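Fleltard Hand Grippers for Small-Item Packing and Sorting
From the bench at Fleltholm

I've been selling and fixing the Fleltard for long enough now that I can tell you what people ask first, and it isn't the price. They want to know if it's going to take somebody's job. 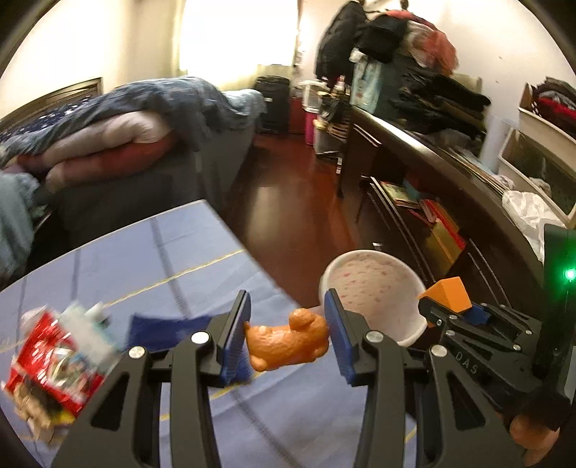 So let me start there, and we'll get to the parts list after! The Fleltard is a gripper you hold in your hand. A person picks things up with it, one in each hand if you like working that way, and those pick-ups become the lessons for the arm that will do the same job on your line later on. The people who know the work are the ones doing the teaching. At our own shop that meant the packers, and they had plenty to say about it (most of it useful, some of it about my music).

What changed for us

Before the arm went in, our packing table was the job everybody swapped out of by Friday. Small toys, pouches, little packets, hour after hour, and the same pinch of thumb and finger every time. Now the arm takes the plain repeat items and our folks handle the mixed orders, the fragile stuff and anything that comes back. Two of them split their week between packing and teaching. They get paid the higher rate for the teaching hours, and I'd push any owner reading this to do the same. It's skilled work and you'll get sloppy lessons if you treat it like a chore.

It wasn't all smooth. The first month was slower than doing it by hand, and I'd planned for one week of that. One packer didn't care for the change at all and moved over to receiving, where she's happy. And somebody has to keep an eye on the arm, so we had to rewrite the break schedule twice before it felt fair.

The gripper itself

The jaws ride on linked black arms, so they close on an item from both sides, and each one has a blue pad on the inside face. The pads are what you're really paying for. They hold on to slick, rounded things like a glossy little animal figurine, and they'll take a block with flat angled faces too, with no swapping of parts in between. I like to hand new people something lumpy first. If you can get a good hold on a lumpy thing, a box is easy.

There's a green indicator light on the housing. Your fingers wrap around the body below that, and smaller hands do fine with it. We also sell a strap for people who are going to be at it all morning.

Every pivot pin can be reached with the small driver in the pouch. Please check the screws on the links when you start a shift! A loose link makes the jaws close crooked, and then the arm learns to close crooked, and then I get a phone call.

Where you can use it

Pretty much anywhere with a table. You don't need a special room and you don't need to clear the place out first. A plain cloth over the tabletop cuts down on sliding and noise, and creases in it are fine. I'd even say a bit of clutter is good for the lessons, because your real packing table isn't tidy at three in the afternoon either. Just keep drinks away from the housing.

What comes in the case

Two Fleltard grippers, left and right
Spare set of blue pads
Small driver and a bag of link screws
Charger and cable
Printed setup guide (large type, I insisted)

Details

Weight of each gripper: 700 grams
Teaching sessions in the starter plan: 20
Longest session we recommend before a break: 19 minutes
Works with: Dundach tabletop arms, current models
Strap: sold separately

A word on that break time. You'll feel like you can keep going, and your hands will disagree the next day. We put a kitchen timer on our table and when it rings, you put the gripper down, even if you're halfway through a tray.

Ordering and help

Cases ship from Fleltholm, usually the same week. If you'd like somebody to come out and get your crew started, our partners at Hoàng do on-site training days, and they'll run one for the night shift too if you ask early. They book up fast in March, so get your name in before that.

Pads wear down and that's normal. Order a new set when the ribs start to go smooth, and send the old ones back in the same bag for a credit. For arm trouble, call Dundach first. For anything with a jaw on it, call me, mornings are best.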